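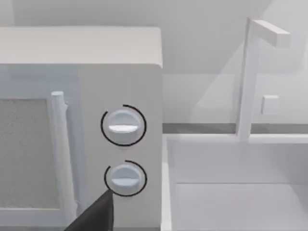 Progress report: shared kitchen and meal program, Brumen Street
For: Maëlle Beaulieu, Zacharias Fund
From: Attila Deák, program lead
9 November 2024

1. Where we stand

You asked for a short report with the bad news left in. We served 2,252 lunches in the grant period. That is the number the board likes, and it will be on the flyer. I would be careful with it. It counts plates that left the counter. It does not tell you how many people ate, how many came back for seconds, or how many would have eaten well enough at home without us.

The sign-in sheets are a better guide, and they list 337 different names. I don't fully trust those either. Some people sign with a nickname one week and a full name the next, and in the first weeks the sheet was often left in the office until lunch was half over.

2. Cooking classes

The plan promised that people who took the six-week class would cook more at home afterward. We have no proof that they do. We handed out 158 exit surveys and got 22 back. Nearly all of those were glowing, which tells me that people who enjoyed a class will fill out a form about it.

The teaching itself has been decent. The soup and beans sessions filled up, and the one on baking bread ran so long that we had to split it in two. The session on reading food labels was poorly attended both times. I would drop it. The Clilunora curriculum we bought treats it as the heart of the course, but their lesson plan is mostly a lecture, and people come in hungry after work and want to cook.

3. Equipment and space 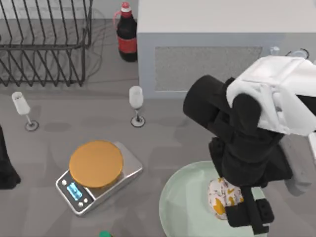
Is the kitchen big enough for the classes we promised?
For eight people at a time, the room works well. The proposal said twelve, and at twelve the last four stand by the door and watch. I would sooner run more sessions with fewer people than keep the larger number on paper.

The sink drain was replaced in the spring and has held up. The walk-in cooler has not. It was repaired twice, and both times the same part was blamed. I have asked for a second opinion before we pay for a third visit.

4. The Cluro booking system

I argued against this purchase and will try to be fair. Cluro was supposed to cut no-shows by sending reminders the day before. No-shows did go down. They went down in the same weeks that we moved the class to a later hour, so I can't say which change did it, and neither can the sales rep, though he was happy to try. Several of our older regulars will not book online at all. They phone, and Maria's old paper calendar is back on the wall by the phone -- which means we now keep two calendars and they do not always agree.

The contract renews in the new year. My view is that we should ask for a month-by-month rate, and walk away if they refuse.

5. Money

Food costs ran over in the first half and came back into line once we stopped buying produce from two suppliers. Staff hours are on budget only because the assistant cook's job stayed empty for so long. Please don't read that as savings. The work was done by people who were already tired, and the new hire will bring the line back up to where it was meant to be.

6. What I would ask for

I'd like to move what is left of the printing budget into follow-up phone calls with people who finished the class. Ten minutes each, the same few questions, made by someone who did not teach them. If it shows that home cooking hasn't changed, we should know that before the renewal request is written.

I would also like to drop the phrase "lives changed" from the next application. I was asked how we measured it and had no answer.

Receipts and the sign-in sheets are in the shared folder. The October sheet is missing a page and I am still looking for it.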